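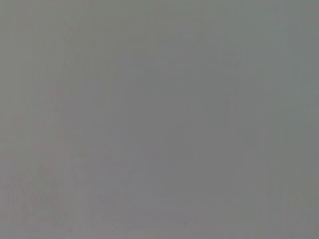
Figure 3. Wrist camera view at close range. A gray surface fills the view and no outline is resolved.

Publications > Working Papers > Equipment Planning > Section 4

4. Budgeting for Sensing at the Wrist

4.1 Cost categories

Requests for robot arms at the Barasa site have been prepared around the price of the arm itself. Cameras, mounts, cables and spare parts were entered under a single line for accessories, and that line was set as a fixed share of the arm price. Makori and Langat reviewed the requests submitted before August and found that the accessories line was the one most often revised after approval. We therefore treat sensing as a category of its own, with its own replacement schedule.

The planning figure used for one complete wrist sensing set is $749. It covers the camera, the bracket, one spare cable and the labor to fit them. For 3 arms the set cost comes to $2,247, and the ceiling approved for the Citley work cell was $2,325. The remaining $78 was held for shipping.

4.2 Close range as a purchasing requirement

A camera at the wrist has to serve at two distances. During approach it views the work area from well above, and most small cameras are adequate for that purpose. At the point of contact the surface may lie nearer than the lens can focus. Figure 3 illustrates the second condition. The view is gray nearly throughout, with a paler band along the right side and a weak pinkish patch at lower left. Apart from a tiny dark speck near the bottom, there is very little detail on which an alignment routine could work. The speck may be dust or a blemish, and the image does not settle the question.

Images of this kind bear on the budget in a direct way. If the task can be finished on arm position alone, the lower-cost camera is sufficient. If the last stage of a grasp depends on sight, the request should name a minimum focus distance — and the supplier should be asked to state it in writing. The request form drafted by Nyaga now carries a field for this value.

4.3 Planning period

Replacement of the Gorna arms is planned on a cycle of nine years. Cameras are reviewed separately, at the midpoint of the cycle, so that a change in sensing does not have to wait for a change of arm.

Contact: Equipment Planning Office, Justum | Copyright Justum | Back to top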